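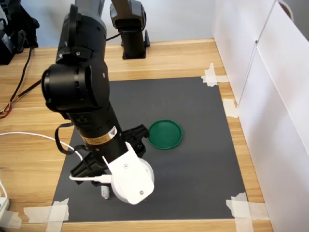 Gripper over the grey mat.

23 Apr 2019
2 min read

Cumwood lathe, cross slide. Stripped the slide and cleaned the old grease off the screw and nut. Backlash was 805 microns by the dial — far too much. Szabolcs turned a new bronze nut and I refitted the gib with four new screws. Still tight for the last bit of travel towards the back, so the gib may need scraping. Lamai has the blue. Oil cups to order from Usmani, two of them.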